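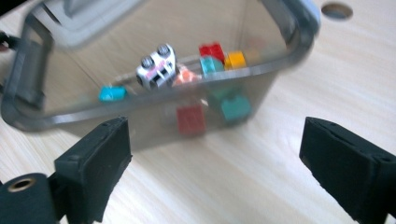

Gripper open over the bin with the toy car and the bricks.

Soft pads or toothed pads for a hand-held gripper?

Last updated: February

Farah Pasaribu
I am comparing finger pads for our hand-held gripper, before we buy the same for the Beken arm. The tasks are picking small toys from a plastic bin and pulling tape from a lid. With the soft pads the bricks are fine, but the tape slides out. We have 659 trials and I don't know if it is enough to decide. Also many pictures are blurred when I move fast. Which one should I change first, the pads or the camera? 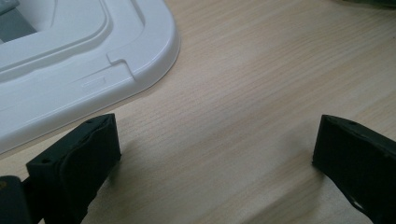
Both sets fit the same fingers, so changing takes me only a few minutes.

Bayu Subramaniam
Please change one thing at a time. I would start with the pads, as they decide the tape task. For thin things the toothed edge holds better in my experience, but close it slowly and keep the two sides level. For the blur, make the exposure shorter and add more light. We did 1569 trials at Halim on two pad types, and the difference was already clear after the first 60 for each task. So count the failures per task and do not mix them. 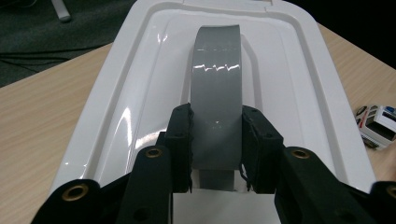 Pull at a low angle also. If you pull straight up, the pads take all the load and you will blame them for it.

Aiman Sopacua
just buy the Vindach pads, they are ok for everything

Cookies help us to run this site. By staying here you accept them.
Contact | Copyright Tumora Help | Back to top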